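Whitsun birch and the problem of dating it

May 21, 2019

I have been sorting my notes on the birch custom at Zeltoswood, and the dating is worse than I remembered. The usual claim is that the custom is pre-Christian. The oldest record I can find is a line in a parish account book, 278 years old, which pays for ale "for them that bring the birch." It does not say what was done with the birch once it arrived.

The custom as it survives is simple. Young birches are cut before sunrise and set on either side of the church door, where they stay until the leaves drop. Up to 30 households also hang a branch over their own doors. The branch must come from a living tree, and it must not touch the ground on the way home. The second rule is often ignored now, mostly by people with cars. 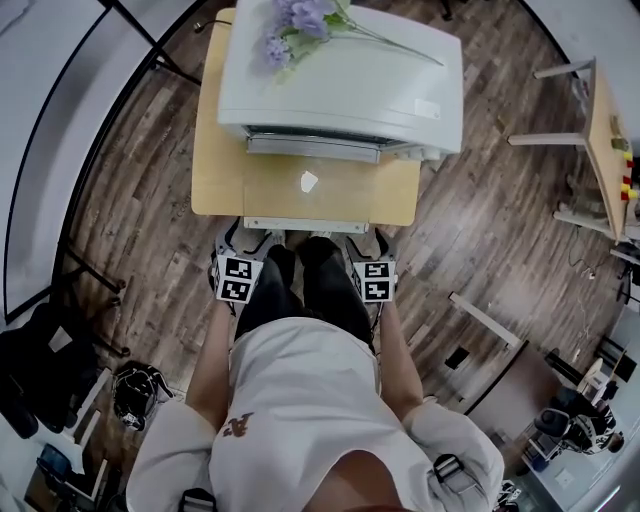 Vikora has a similar practice, with two differences. The branches go on the barn before the house, and they are burned at midsummer. Older writers treated the burning as the original form and Zeltoswood as a worn-down copy. I don't see the evidence for that. The Vikora burning is first mentioned 100 years after the Zeltoswood ale, and the writer calls it new.

Husar is harder to place. It has the barn branches without the fire, and a short rhyme asking the birch to keep sickness from the cattle. The rhyme looks old — but two of its words entered the local dialect quite late, so either it was patched or it was written late in an old style.

My working view is that church decoration came first and the cattle protection was added by farmers who already had the branches in hand. Fresh greenery in May needs no buried religion to explain it. I still have the Celtiretti material to go through, mainly field names and a list of fines for cutting birch without leave.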